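From: Semby list member
To: Hirnotholm Household and Mending List
Date: 26/01/2021
Subject: Re: Folding tables and lint

On the question of what to fold on, a list member in Culham wrote:

> We have been doing the clothing swap wash on the ironing board
> and it is too narrow for adult shirts. Does anyone fold straight
> onto a wood table? I worry about snags, and about dye coming off
> the red things. Also, do you sort by color before folding or after?
> We had 200 pieces in October and it took two evenings.

I fold on a wood table and have for years. Snags have never been a problem on a finished top. If yours is bare wood, run an old nylon stocking over it first. If the stocking catches, sand that spot lightly with 500 grit and wipe it down.

Dye is a separate matter. I wash reds alone for the first few loads and don't let them sit damp on the table or against anything else. Once they are fully dry I have not had any color transfer.

As for sorting, I do it before. Reds and corals go to the left, blues and teals to the right, and I keep the middle clear to fold in. It doesn't have to be neat. 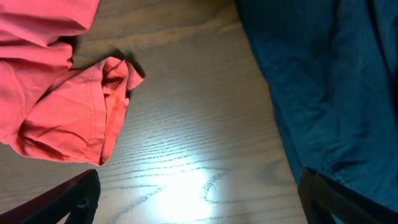 Coral red on the left, teal on the right, middle of the table open.

Wipe the table between colors. Lint shows up best if you get light coming across the wood at a low angle - I put mine near the window and check the bright patch. A barely damp cloth picks up the specks, then a dry one after.

For T-shirts, pull the sleeves out flat before the first fold. They twist in the dryer and if you fold over the twist you get a lump at the shoulder. Run your thumb down the hem seam while you are there. If the stitching is loose, set the shirt aside for mending and keep going.

I stack six to a pile. More than that and they lean over in the box. The Zelenák boxes we used last time take two piles side by side with a bit of room left for socks.

What size is your table? Mine is deep enough for bath towels but I still do sheets on the bed.

Semby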